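Why Does a Sponge Soak Up Water?

Home > Find Out > Things Around the House

Have you ever dropped a sponge into a washing-up bowl and watched what happens? At first it bobs about on top. Then it starts to sink a little, and it gets darker and heavier, and when you pick it up - whoosh, water runs all the way down to your elbow! Where was all that water hiding?

Let's find out. You will need some real sponges for parts of this, so ask whoever does the washing-up in your house before you borrow one.

Full of holes

Pick up a dry sponge and look at it really closely. Use a magnifying glass if you have one. The first thing you'll notice is that a sponge is mostly holes! There are big ones you can see easily and tiny ones you can hardly see at all. The holes are joined to each other by little tunnels, a bit like the inside of an ants' nest.

When a sponge is dry, the holes and tunnels are full of air. Push it underwater and give it a squeeze and you'll see the air coming out as bubbles. When you let go, the sponge springs back into shape, the holes open up again and water rushes in to fill them.

The word for something with lots of little holes like this is porous (say it "POR-us"). Bread is porous. So is a brick, which is surprising when you think how hard a brick is. A dinner plate is smooth and shiny on top, so the water slides off. That is very handy, because nobody wants a plate that has soaked up last night's gravy.

Water likes to climb

Now for my favourite bit. Pour a little water into a saucer and stand a dry sponge in it on its end. Don't push it. Don't squeeze it. Just watch. After a while the bottom of the sponge goes dark, and then the dark part creeps upwards. The water is climbing!

Water is made of tiny, tiny bits called molecules, and they are a bit sticky. They stick to each other, and they stick to the sides of the little tunnels in the sponge. So the water at the edge grabs hold of the tunnel wall and pulls itself up a tiny way, and the rest of the water gets dragged along behind it. Scientists call this capillary action. The narrower the tunnel, the higher the water can climb.

You can see the same thing with the corner of a paper towel, or with a stick of celery standing in coloured water. (Leave the celery overnight and look at it in the morning. It's brilliant.)

Flat ones, fat ones, round ones

Sponges come in all sorts of shapes. Some are fat and squashy for the bath, and some have a scratchy side for scrubbing pans. Some are so thin when you buy them that they look like a piece of card, and then they puff up as soon as they get wet.
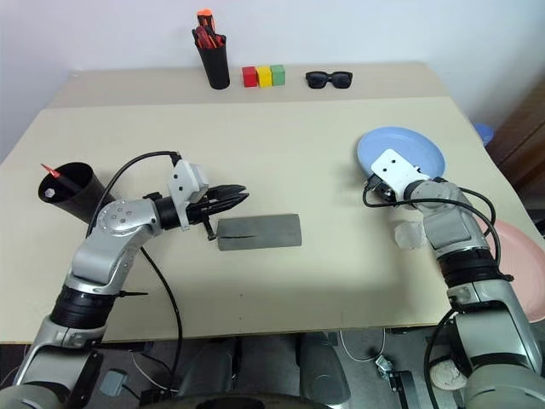 Flat sponges are good for wiping because lots of the sponge touches the table at once. Think about mopping up a puddle of spilt orange juice. If you used a round sponge like a ball, only a small part of it would touch the juice. With a flat one you can lay the whole thing down on top of the puddle, and all those holes can start drinking at the same time.

Thick sponges have a different job. There's much more room inside them, so they can carry more water. That's why people use big chunky ones for washing cars. You dip it in the bucket, carry it over to the car and squeeze, and out comes a great big splash of soapy water.

Where do sponges come from?

Some sponges come out of the sea, and they are animals! A sea sponge has no eyes, no mouth, no legs and no brain. It sits on the seabed and lets the water flow through its holes, and it catches tiny bits of food as the water goes by. People have been using sea sponges for over 2,000 years. The ancient Greeks and Romans washed with them, and soldiers even used them for drinking.

Most of the sponges we have in our kitchens today were made in a factory. Some are made from cellulose, which comes from plants and often from wood. To make the holes, the factory mixes crystals into a thick, gloopy paste and then heats it. The crystals melt away and leave gaps where they used to be. Other sponges are made from a kind of plastic foam. Bubbles of gas puff up inside the plastic while it's still runny, and when it sets you're left with a foam full of holes, a bit like a cake rising in the oven.

Try it: how much can a sponge hold?

Nhyira Asante's class tried this one, and they got so wet that they had to finish it in the playground! Do it over the sink or outdoors.

You will need:
a dry sponge
a bowl of water
an empty measuring jug
a pencil and paper

What to do:
Guess first! Write down how many millilitres of water you think your sponge will hold.
Put the sponge in the bowl and squeeze it a few times underwater until no more bubbles come out.
Lift it out and hold it flat over the bowl until it stops dripping.
Move it quickly over the jug and squeeze as hard as you can.
Look at the side of the jug and write down the number.

Elikem Dogbe guessed 31 millilitres for his, and when he squeezed it out he got 115! He asked to do it again to make sure. If you have another sponge, test that one too and see which holds more. Can you tell which will win just by looking at the holes?

You can also try it with other things. A flannel is good. So is an old sock. A wooden spoon is hopeless, but you should try it anyway.

Why does it stop?

A sponge can't go on drinking for ever. Once all the holes are full, there's nowhere for any more water to go. We say the sponge is saturated. If you try to wipe up a spill with a saturated sponge you just push the water about, and sometimes you make the puddle bigger. So here's a tip for the next time you knock your drink over: squeeze the sponge out well before you start, and squeeze it again halfway through.

You might think a completely dry sponge would be the best of all. Try it and see! Lots of sponges go stiff when they dry out, and a stiff sponge doesn't sit snugly against the table. It can also be slow to get started. A sponge that is just a little bit damp is soft and bendy, and it gets drinking straight away.

Looking after a sponge

All those lovely damp holes are a nice place for germs to live, and there can be crumbs stuck in there too. When you've finished, rinse the sponge under the tap, squeeze it out and stand it up somewhere the air can get to it. If it starts to smell funny, it's time for a new one. And always wash your hands after your sponge experiments.

Your questions

Do sponges float? (Selorm)
A dry one does, because of all the air inside. Once the air has been pushed out and water has gone in, many sponges hang low in the water, and some sink to the bottom. Try yours in the bath.

Why does my sponge go small and hard on the windowsill? (Dzintra)
That sounds like a cellulose sponge. As the water leaves, the walls of the little tunnels shrink and go stiff. Wet it and it will swell up again.

Can a sponge soak up honey?
A bit, but very slowly! Honey is thick, so it finds it hard to squeeze along the tunnels. Use warm water on the sponge and the honey gets runnier and much easier to wipe up.

Words to remember

Porous: full of little holes that water or air can get into.
Capillary action: the way water creeps along narrow spaces, even upwards.
Saturated: so full of water that no more will fit.
Cellulose: the stuff that plants use to build their stems and leaves.

Next: Why Do Soap Bubbles Pop?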